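私たちについて

こんにちは。スタルティス市民政治教室(Staltis)のページを開いてくださって、ありがとうございます。

スタルティスは、選挙と議会のしくみを大人がもう一度ゆっくり学び直すための、小さな学校です。特定の政党や候補者を応援する団体ではありませんし、誰に投票すればよいかをお教えする場所でもありません。投票用紙を前にして鉛筆が止まってしまった経験のある方、開票速報を見ながら「当確ってどうやって決めているんだろう」と首をかしげたことのある方、テレビの討論番組が始まるとついチャンネルを変えてしまう方。そういう方々と一緒に、お茶を飲みながら、新聞を広げながら、のんびり勉強しています。

少し長くなりますが、どんな人間が、どんなつもりでこの教室をやっているのか、お話しさせてください。

はじまりのこと

教室を立ち上げたのは、ノルウェー出身のトルビョルン・モーエン(Torbjørn Moen)と、イラン出身のゾフレ・サデギ(Zohreh Sadeghi)の二人です。名前だけ見ると外国の学校のようですが、二人とも日本での暮らしのほうが長くなりかけていて、授業はもちろん日本語です。モーエンは冗談まで日本語で言います(受けるかどうかは日によります)。

二人が知り合ったのは、ある町議会の傍聴席でした。モーエンは比較政治の研究のために通っていて、サデギのほうは、自宅のそばを通るバス路線が廃止になるかもしれないと聞いて、心配で聞きに来ていたのだそうです。休憩時間に廊下の長椅子で隣り合わせになり、「いまの採決、何について手を挙げていたのかわかりましたか」とサデギが尋ねたところ、モーエンもよくわかっていませんでした。研究者なのに、です。

それから二人で議事日程をもらい直して、条例案の番号をひとつずつ突き合わせ、ようやく何が決まったのかを理解したのは夕方になってからでした。バスのほうは、便数を減らして残ることになったそうです。帰り道にサデギが「こういうことを一緒に調べてくれる場所があればいいのに」と言い、モーエンが「じゃあ作りましょうか」と答えました。軽い返事でした。本人はいまでも、あのときはもう少し考えてから返事をするべきだったと言っていますが、顔はたいてい笑っています。

最初の講座は11月、駅前の喫茶店の奥の席を借りて開きました。来てくださった方は9人。そのうち2人は、コーヒーを飲みに来ただけのお客さんが途中から椅子を寄せてくださったものです。テーマは「比例代表の議席はどう割り振られるのか」でした。初回からずいぶん硬い題を選んだものだと思いますが、紙に数字を書いて割り算をしていくうちに席のあちこちから声が上がって、閉店の時間を過ぎてもなかなか終わりませんでした。お店の方にはご迷惑をおかけしました。いまでもときどき、みんなでコーヒーをいただきに行っています。

講座のご案内

現在は、五つの講座を開いています。どれから始めていただいてもかまいません。

「選挙のしくみ入門」は、いちばん人数の多い講座です。小選挙区と比例代表のちがい、期日前投票の手順、無効票になるのはどんなときか、出口調査と世論調査はどこがちがうのか。学校で習ったはずなのにすっかり忘れてしまったところを、はじめからやり直します。実際の選挙が近づくと、候補者の氏名を架空のものにした練習用の選挙公報を使って、読み比べの練習もします。

「地方議会を読む」は、傍聴と会議録の講座です。教室の原点のようなものなので、つい力が入ります。会議録の検索のしかた、予算書の見方、請願と陳情のちがいなどを学び、期の途中で実際に傍聴に出かけます。傍聴席では声を出せませんから、そのあとの喫茶店がたいへんにぎやかになります。

「世界の選挙カレンダー」はモーエンの担当です。よその国の選挙を題材に、制度がちがうと結果の見え方がどう変わるのかを話し合います。アメリカの中間選挙、北欧の名簿式の投票、決選投票のある国とない国。開票の時差を計算しながら夜更かしをする受講生の方もいらっしゃいますが、どうか翌日のお仕事に差し支えのない範囲でお願いします。

「ニュースの読み方」はサデギの担当です。同じ出来事を扱った記事をいくつか並べて、見出しの付け方や引用の選び方を見比べます。サデギは教室を始める前、長く翻訳の仕事をしていましたので、言葉の選び方にはなかなか細かいです。「激震」と「波紋」のどちらが大きいのか、という話だけで半分の時間が過ぎてしまった回もありました。

「はじめての請願」は、いちばん新しい講座です。公園の街灯のこと、通学路の横断歩道のこと、暮らしの中で気になっていることを、議会に届く形の文書にしてみる実習です。提出するかどうかはご本人にお任せしています。書いてみたら役所の窓口に電話するだけで済む話だった、ということもよくあって、それはそれで喜ばしいことだと思っています。

一回の授業は60分です。以前はもっと長くやっていたのですが、講師が二人とも話し好きなもので、時計を置くことにしました。授業のあとは教室をそのまま開けてありますので、話し足りない方はどうぞ残っていってください。たいていの方が残られます。

トリデッティのこと

受講生の方からよく聞かれるので、「トリデッティ(Tridetti)」についても書いておきます。

トリデッティは、スタルティスで使っている模擬議会の教材の名前です。三つの会派に分かれて、ひとつの町の予算を決めていきます。どの会派も単独では過半数に届かないように作ってあるので、必ずどこかで話し合いをしなければなりません。自分の会派の公約をどこまで守り、どこで折り合うか。やってみると、ふだんは物静かな方がびっくりするほど粘り強い交渉をなさったりして、見ているほうも手に汗をにぎります。

教材はすべて手作りで、いまも期が終わるたびに直しています。はじめのころは議長の権限が強すぎて、議長役を引いた方がほとんど一人で予算を決めてしまうという困った事態になりました。いまの版では議長は裁決のときしか投票できません。それでもまだ、補正予算の手続きがややこしすぎるというご意見をいただいていて、直している最中です。よい案をお持ちの方は、授業のあとにでもこっそり教えてください。

高校や公民館への出張授業でも使っています。出張の場合は準備の都合がありますので、早めにご相談いただけると助かります。

教室で大事にしていること

あまり立派な理念のようなものはないのですが、約束ごとは二つだけあります。

ひとつは、支持する政党や候補者を人に尋ねないこと。ご自分から話したい方は話してくださってかまいませんし、話さなくてもまったくかまいません。意見のちがう人どうしが隣に座っていて、そのことをお互い知らないままお菓子を分け合っている、ということもあるのでしょう。そのくらいがちょうどよいように思います。

もうひとつは、「そんなことも知らないの」と言わないこと。講師がいちばん気をつけています。わからないことがあったら、その場で手を挙げてくださってけっこうです。恥ずかしければ、入口に置いてある質問用紙に書いて箱に入れてください。次の回のはじめに、お名前を出さずにお答えします。これまでいただいた質問の中には、講師のほうが答えられず、次の週まで宿題にさせてもらったものがずいぶんあります。「開票所で使う鉛筆は誰が削っているのか」という質問には、まだきちんとお答えできていません。ご存じの方がいらしたら、ぜひご一報ください。

運営の費用は、受講料と、出張授業の謝礼でまかなっています。政党、政治団体、候補者の後援会からの寄付はお受けしていません。お気持ちだけありがたくいただきます。選挙の期間中は、教室の中での投票の呼びかけやちらしの配布もご遠慮いただいています。

講師の紹介

トルビョルン・モーエン
代表、「世界の選挙カレンダー」「選挙のしくみ入門」担当。ノルウェーの海沿いの小さな町で生まれ、祖父が地元の投票所の立会人を長くつとめていました。子どものころ、投票日になると祖父がよそゆきの上着を着て出かけていくのを見て、選挙というのはお祭りのことだと思っていたそうです。黒板の字が大きく、話の脱線が多いです。脱線した先で聞いた話のほうをよく覚えている、というお声もありますので、本人はあまり反省していません。

ゾフレ・サデギ
共同代表、「ニュースの読み方」「地方議会を読む」「はじめての請願」担当。翻訳の仕事を経て、この教室を始めました。新聞の切り抜きを日付の順にきれいに綴じていて、何年も前の記事でもすぐに出してきます。授業の進め方はたいへん穏やかですが、出典の書いていない数字にだけは容赦がありません。受講生の方の書いた請願文には、緑色のペンで丁寧に感想を書いてお返ししています。

これからのこと

来期は、はじめて投票に行く若い方のための短い講座を準備しています。受講生の方から「孫に聞かれたけれど、うまく説明できなかった」というお話をいくつもいただいたのがきっかけです。お孫さんと一緒に、あるいはお子さんと一緒に受けていただける形にできないか、ただいま相談しているところです。親子で会派が分かれるトリデッティも、ちょっと見てみたい気がしています。

それから、傍聴に行きたいけれど足腰が心配だという方のために、議会の録画中継をみんなで見る会も始めたいと考えています。途中で止めて質問ができるのは、録画のよいところですね。巻き戻せるのも助かります。

見学とお問い合わせ

見学はいつでも歓迎です。予約はいりませんが、はじめての方は開始の少し前、午後6時45分ごろまでにお越しいただけると、教室の中をご案内できます。授業は午後7時からです。筆記用具だけお持ちください。資料はこちらで用意しています。

お問い合わせは、このサイトの問い合わせ欄からお送りください。二人で読んで、二人で相談してからお返事を書きますので、少しお時間をいただくことがあります。急かしていただいても大丈夫です。講座のこと以外でも、選挙公報のここがわからない、議会だよりのこの言葉の意味を知りたい、というようなお便りも楽しく読んでいます。

ずいぶん長い自己紹介になってしまいました。最後までお付き合いくださって、どうもありがとうございます。教室でお会いできるのを、二人とも楽しみにお待ちしています。

スタルティス市民政治教室 一同

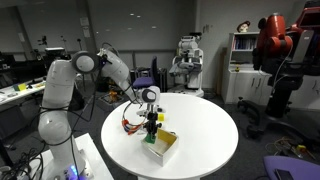
白い丸テーブルと箱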